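3.2 Finger inspection and wrist camera check

The Orkden cell uses a parallel gripper with two molded fingers and a camera at the wrist. Fingers were inspected after every 100 grasps. For each inspection the arm was parked over a clear patch of the black marbled tabletop with the fingers open, and the inner faces and upper edges were compared with the previous record. Wear on the upper edge of the right finger was logged as grade 2 on the Kushnir scale.

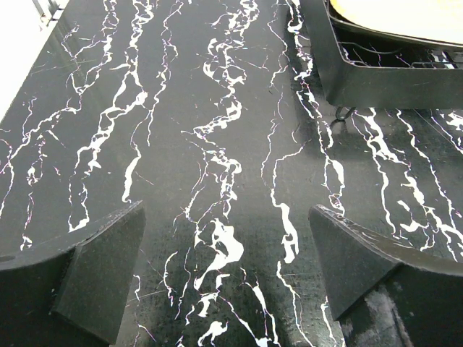
3.3 Workspace layout

The tray was placed on the left of the work area and the rubber bands directly on the tabletop to its right. Positions were not fixed with tape, and the operator reset them by eye every 20 trials. Exposure was held constant, so glare on glossy surfaces was left uncorrected. Images with motion blur were kept in the log.

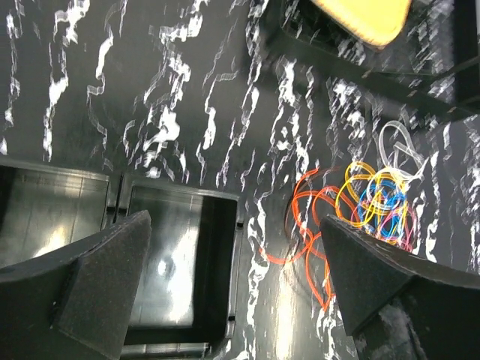 Figure 3. Wrist camera view of the two-compartment tray and the rubber bands, with both fingers visible.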